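Quadrat für Quadrat

Wer eine Skizze auf eine Hauswand übertragen will, braucht ein Raster. Über den Sinn der alten Methode im Zeitalter des Beamers

Geteilt: 923 | Kommentare: 13

Gunnel Lundgren hat den Giebel im Oktober zum ersten Mal gesehen, morgens um sieben, im Nieselregen. Eine fensterlose Wand aus den sechziger Jahren, hell verputzt, im unteren Drittel ausgebessert. Auf ihrem Entwurf standen vier Kraniche im flachen Wasser. Der Entwurf passte auf ein Blatt Zeichenpapier, die Wand reichte über vier Stockwerke.

Zwischen Blatt und Wand liegt ein Arbeitsschritt, von dem am fertigen Bild nichts mehr zu sehen ist. Der Entwurf wird mit einem Netz aus Quadraten überzogen, die Wand mit demselben Netz in größerem Maßstab. Danach überträgt man Feld für Feld, was in der Vorlage steht: wo eine Linie hereinkommt, wo sie das Feld wieder verlässt, welchen Bogen sie dazwischen macht. Ob die Linie zu einem Hals oder zu einem Schilfhalm gehört, ist dabei zunächst gleichgültig.

Die Methode ist sehr alt. Hilfslinien finden sich schon in ägyptischen Gräbern, wo sie die Proportionen der Figuren festlegten. In den Werkstätten der Renaissance gehörte das Quadrieren einer Zeichnung zum Alltag, und auf vielen Studienblättern aus dieser Zeit sind die Linien noch gut zu erkennen. Auch die Kulissenmaler der Theater haben so gearbeitet, mit Schlagschnur und Kohle auf dem ausgelegten Leinen.

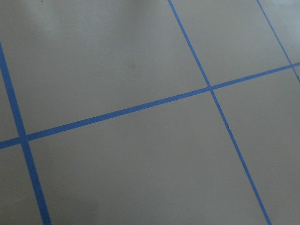 Lundgren unterrichtet neben ihren Aufträgen in der Malwerkstatt Hultomo, und dort beginnt jeder Kurs mit dem Raster. Gezeichnet wird am ersten Vormittag noch gar nicht. Die Teilnehmer messen, teilen und lernen, einen rechten Winkel ohne Winkel zu schlagen, mit einer Schnur und drei Knoten. Zum Üben taugt jede ebene Fläche. Blaues Malerband auf mattem Grau hebt sich so deutlich ab, dass man die Kreuzungen auch aus schrägem Blick noch sicher findet, und ein langer Streifen mit drei quer darüber ergibt schon ein brauchbares Netz. Auf der Wand selbst nimmt Lundgren lieber farbige Kreide. Band zieht auf altem Putz leicht die oberste Schicht mit ab, und dann steht man mit dem Spachtel da.

Der häufigste Anfängerfehler ist ein Raster, das an einer Kante ausgerichtet wird, die selbst nicht stimmt. Dachtraufen hängen durch, Gehwege fallen ab. Deshalb wird zuerst eine Senkrechte gelotet und eine Waagerechte mit der Schlauchwaage bestimmt. Erst von diesem Kreuz aus wird in alle Richtungen weitergemessen. Torbjørn Lunde, der früher Fassaden eingerüstet hat und heute selbst malt, hat einmal einen ganzen Tag verloren, weil er sich auf eine Fensterbank verlassen hatte. »Unten war es ein Finger breit«, erzählt er, »oben hätte der Fischer neben seinem Boot gestanden.«

Bei der Größe der Felder gehen die Meinungen auseinander. Lunde arbeitet mit einer Seitenlänge von 750 Millimetern, das entspricht seiner bequemen Reichweite auf dem Gerüst. Ronja Blomqvist, die vor allem Schriftzüge malt, findet das viel zu grob und unterteilt jedes Feld noch einmal, sobald Buchstaben hineinfallen. An einer verrutschten Wolke stört sich kaum jemand, an einem schiefen R schon.
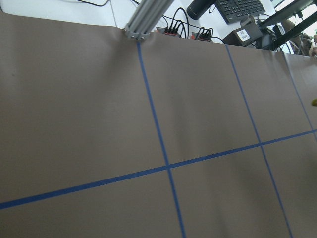 Für Schrift und wiederkehrende Formen bietet sich außerdem die Lochpause an. Man zeichnet das Motiv in voller Größe auf Papier, sticht die Konturen mit einer Nadel oder einem Rädchen durch und klopft mit einem Beutel Kohlenstaub darüber. Auf dem Grund bleibt eine Punktlinie. Auch das Papier bekommt vorher sein Raster, sonst lässt es sich nicht an das Netz der Wand anlegen. Wer das auf einem großen braunen Bogen mit blauem Klebeband macht, sollte auf die Ränder achten: In der Fläche liegt so ein Bogen glatt, an der hinteren Kante wirft er schnell weiche Falten, und jede Falte verschiebt das Maß. Blomqvist streicht das Papier deshalb immer von der Mitte nach außen aus und klebt zuletzt. Ihre Pausen hebt sie gerollt auf, mit Datum und Straßennamen. Die älteste gehört zum Schild der Bäckerei Ostden und wurde inzwischen dreimal wieder gebraucht.

Natürlich geht es heute auch mit dem Projektor. Zdenka Dimitrov benutzt seit Jahren einen und macht daraus kein Geheimnis. Er spart ihr bei kleineren Wänden einen halben Tag. Dafür braucht sie Dunkelheit, Strom und einen Standplatz genau gegenüber der Wand — in engen Straßen ist der oft nicht zu haben. Am Giebel in der Piltgate etwa stand eine Linde im Weg. Zum Rand hin verzerrt das Bild außerdem, und auf dem Gerüst malt man im eigenen Schatten.
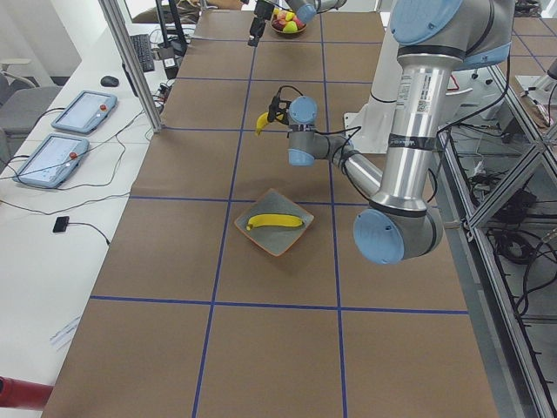
Also hat auch Dimitrov die Kreide in der Tasche. Sie kombiniert inzwischen beides: ein grobes Raster für die Lage der großen Formen, danach am Abend die Projektion für Gesichter und Hände. Andere Kollegen verzichten auf gerade Linien und bedecken die Wand mit Kritzeleien, Buchstaben und Kringeln, fotografieren sie ab und legen den Entwurf am Bildschirm darüber. Jeder Kringel wird zum Bezugspunkt. Dionysis Tzanetos hat so die Rückwand des Restaurants Khúc bemalt und schwört darauf, auch wenn sich die Nachbarn zwei Tage lang über die Schmierereien beschwerten.

Lundgren hat an ihrem Giebel beim Raster bleiben wollen. Ein Feld in der dritten Reihe hat sie trotzdem zweimal übermalt, dort knickte das Bein eines Kranichs in die falsche Richtung. Die Kreidelinien sind unter der Farbe verschwunden, nur unter der Traufe, wo das Gerüst zu früh abgebaut wurde, ist noch ein kurzes rotes Stück zu sehen.

Teilen 923 · Kommentieren 13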